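The Long Life of the Hard Maple

On the north side of Casdale, where the county road leaves the river, there is a stand of sugar maples that the town has owned for as long as its records go back. The oldest trees were already tall when the first survey was drawn. They have been tapped for syrup, thinned for firewood, struck by lightning and, on one occasion, nearly sold. Last June the town council voted to place the whole stand, 302 trees in all, under a management plan intended to outlast every person who signed it.

The plan was prepared by Ilham Lamrani, a forester who has spent most of her career in the hardwood country upstream. It is a modest document of 49 pages, and much of it is given over to what should be left alone. Young maples tolerate shade better than most of their neighbors. They can wait for decades beneath a closed canopy, adding very little each year, until an older tree falls and light reaches the forest floor. A sapling no thicker than a broom handle may be older than the person who cuts it.

"People see small trees and assume they are new trees," Lamrani said. "In a maple woods that is often a mistake, and it is an expensive one if you clear them out."

The distinction matters to those who buy and sell the timber. Hard maple, as the wood of the sugar maple is known in the trade, is dense, pale and even in texture. It has long been chosen for floors, butcher blocks, bowling lanes and workbenches, all of which must take repeated blows without splintering. Slow growth in the shade of a mature forest tends to produce narrow rings, and many cabinetmakers will ask for such boards when they can get them.

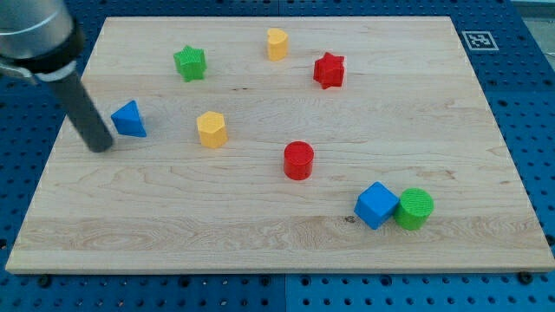 The Dondach sawmill, seven miles east of town, has bought logs from the Casdale stand on and off for three generations. Its yard manager, Rochelle Lindqvist, sorts each delivery by hand and eye before anything reaches the saw. The best of the wood is the white outer portion of the log, and buyers have traditionally paid more for boards without knots or streaks. A light blond panel with darker streaks, a few small knots and some wavy figuring, such as the one shown, would once have been set aside for a lower grade. Lindqvist reports that tastes have shifted. Customers now arrive asking for what she calls character boards, and the mill has begun to keep a separate rack for them.

Figure in maple remains poorly understood. Curly, quilted and bird's-eye patterns have been attributed at various times to soil, to injury, to crowding and to inheritance, and no single account satisfies everyone who works with the wood. Bark offers few dependable clues. A tree with remarkable grain may stand beside one with none, and the difference frequently goes unnoticed until both have been sawn.

Under the new plan the council will permit cutting in only two of the stand's nine sections during the coming decade. Trees are to be marked individually, felled in winter when the ground is frozen, and drawn out along existing tracks. Logs will be moved to the mill before the weather warms. Maple left lying in mild weather can stain quickly, and a gray cast that enters the sapwood in spring will seldom plane away.

Drying calls for equal care. Dondach stacks its maple on narrow strips so that air may pass on every side, first in an open shed and then in the kiln. Hurried boards may check at the ends or cup across their width. Lindqvist prefers to leave thicker stock in the shed through a full summer, although she concedes that the mill's accounts do not always allow it.

Syrup will continue to be made in the sections closed to cutting. The Masilela family, who hold the tapping lease, have asked that the oldest trees along the road be given a rest of several seasons, and the council has agreed. Tapped trunks have little value as lumber in any case. Each hole leaves a column of discolored wood above and below it, and the lowest log of a long-tapped tree is usually sold for fuel.

Lamrani will walk the boundaries again next spring, once the snow is off the upper slope. She expects to find deer damage among the seedlings and has already asked the council to set aside money for fencing. The request will be heard with the rest of the parks budget.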